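3.2 Preparação das amostras e condições de armazenamento

As chaleiras de ferro fundido avaliadas nesta seção foram adquiridas em duas lojas de utensílios de mesa, Chaiyaporn e Niveo, em julho. O conjunto inicial tinha 16 peças, todas com revestimento interno esmaltado e capacidade nominal próxima. Três foram excluídas por apresentarem falhas no esmalte junto ao bico, de modo que 13 peças seguiram para os ensaios.

Cada chaleira foi enxaguada com água destilada, sem detergente, e pesada antes do primeiro uso. A infusão padrão foi preparada com chá preto da linha Evel, a 93 °C, e mantida na peça com a tampa fechada. A temperatura foi registrada com um termopar inserido pelo orifício da tampa, conforme o procedimento descrito por Sandhu e Kaewsai em relatório interno. Após cada ciclo, a peça foi esvaziada, enxaguada e seca antes de retornar à prateleira.

A secagem manual foi feita com pano de tecido, trocado a cada ciclo. A Figura 4 mostra um pano de cor clara, com dobras, preso entre duas garras.

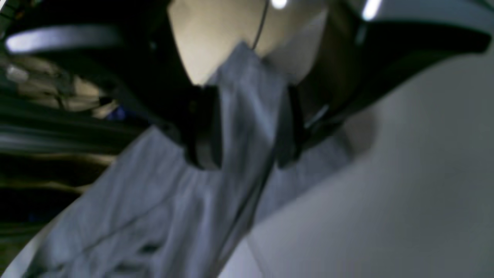
Por que as chaleiras foram guardadas sem a tampa?

Com a tampa encaixada, a umidade residual fica retida no interior e favorece pontos de oxidação na borda, onde o esmalte costuma ser mais fino. As tampas foram guardadas ao lado das peças correspondentes, com a face interna voltada para cima.

Figura 4. Pano entre as garras.

O ensaio completo compreendeu 54 ciclos por peça. A inspeção visual da borda, do bico e da base interna foi realizada por Waqas Sandhu, e a segunda leitura, por Chutima Kaewsai, sem acesso às anotações do primeiro avaliador. As divergências foram resolvidas por nova inspeção conjunta com lupa. Manchas de tanino removíveis com água morna não foram contadas como alteração do revestimento.

Os suportes Flivier, usados como base para as chaleiras durante a infusão, não foram incluídos na pesagem. Seu efeito sobre a perda de calor é tratado na seção 3.4, junto com os resultados das peças sem suporte.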